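Priltow is a turn-based strategy video game developed by Groletti and published by Costigan. The player leads a small trading city and expands it over a campaign of 100 turns. It can be played alone or online by up to eight people.

Gameplay

Each turn has two phases. In the planning phase the player gives orders to workers and soldiers, and in the action phase all orders are carried out at the same time. Units are moved on a square grid, and a unit may not enter a square held by a friendly unit.
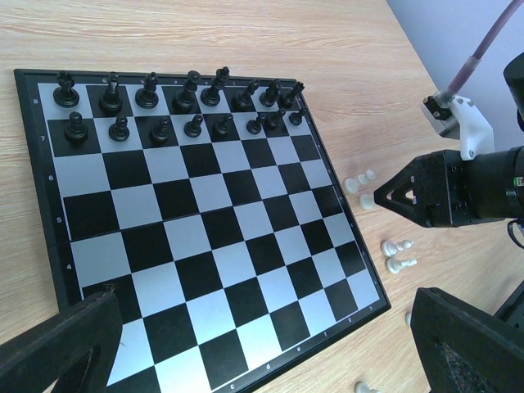

Black chess pieces in their starting positions.

Rewards

Completed campaigns give the player seals, which are exchanged for new banners, city styles and some 40 unit designs. In the first version seals could also be bought with money. This was criticized by players, and the Ultamex update in April removed the purchase option. The same update added weekly challenges and made the rewards for lost matches larger. 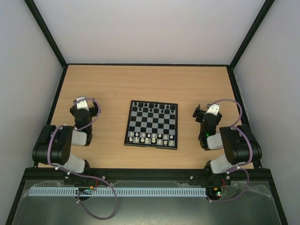

Can seals earned before the Ultamex update still be used?
Seals from the earlier version stay in the player's account and keep their full value.

Multiplayer

Online matches are shorter than the campaign and use a time limit of 2 minutes per turn. A player who leaves a match is replaced by the computer until the match ends.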